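Chapter 5
Comparing Grippers on a Common Arm

A gripper's data sheet gives its stroke, its closing force and its mass. These figures are measured by the maker, on the maker's own stand, and two sheets seldom use the same method. This chapter sets out a bench procedure that puts different grippers through the same work on the same arm.

Two grippers serve as the running case: the Vavlow parallel gripper and the Onell, which closes on a pivot. Both were tested by Ivana Bustos in the Trullwood laboratory, under one controller and one set of motion files. Her log holds 893 grasp attempts, of which 710 were scored as holds. Section 5.2 explains why that ratio alone is a poor basis for choosing between them.

Three quantities must be fixed before any trial: approach speed, finger opening and the height of the tool point above the table. Finger pads are treated as a separate variable. A change of pad starts a new test series, even when the gripper body stays the same.

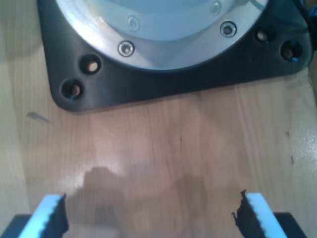 The wrist view is recorded with each attempt and is used only to sort failures by type. Slip, missed contact and early release are coded apart. Readers who have not yet worked through tool calibration should do so before Section 5.1.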